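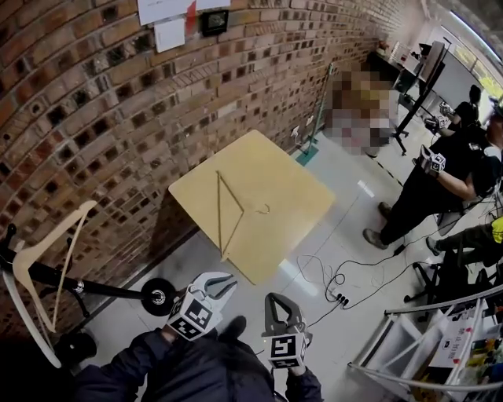

Weekend Front-of-House Assistant, Weltport Hall

Home › Work with us › Current vacancies › Weekend Front-of-House Assistant

Hours: 13 per week, Saturday and Sunday
Contract: permanent, part time
Reports to: Duty Manager
Start: February, or sooner if you are free

Weltport Hall is a hall for hire with a small café and a gallery room on the ground floor. We put on concerts, craft fairs, talks and a monthly film night. The main hall seats 568 with the balcony open. Most weekends we have a booking on both days, and the team on shift looks after everyone from the hirer's first van to the last person out of the door.

We are looking for one more person to join the weekend team.

What you will do

Open the front doors and the cloakroom, check tickets and show people to their seats. Coats go on numbered hangers and the stub goes to the visitor.
Set out and clear tables and chairs between bookings. A craft fair takes 35 tables, and they all have to go back in the store under the stairs.
Serve hot drinks and cakes during intervals. The coffee machine is a Rarkis and we will train you on it.
Answer the phone and write down hire enquiries for the office to pick up on Monday.
Help with evacuation if the alarm sounds.
Lock up with the Duty Manager after evening events. This can be as late as 11.30pm.

What we need from you

You should be polite and clear with the public, including when they are in the wrong seat. You will be on your feet for most of the shift, and there is some lifting - please tell us if this is a problem, as jobs can be shared out differently. You must be 18 or over, as we run a licensed bar.

Experience in a café, shop or theatre is useful but we do not ask for it. First aid training is paid for by us.

What we offer

Paid breaks, a hot meal on double shifts and two free tickets to any Weltport event that has not sold out. Staff get a discount at Sýkora, the bakery that supplies the café. There is a locked bike store at the back. The Protik night bus stops outside until midnight.

The rota is sent out 7 weeks ahead. Swaps are fine if both people agree and the Duty Manager knows.

How to apply

Send us a CV and a short letter saying why you would like the job and which weekends you already know you cannot work. You can also fill in a paper form at the box office, open from 10am. We reply to everyone. Interviews are held in the café and last half an hour, and we will send you the questions the day before.

We do not take applications through agencies.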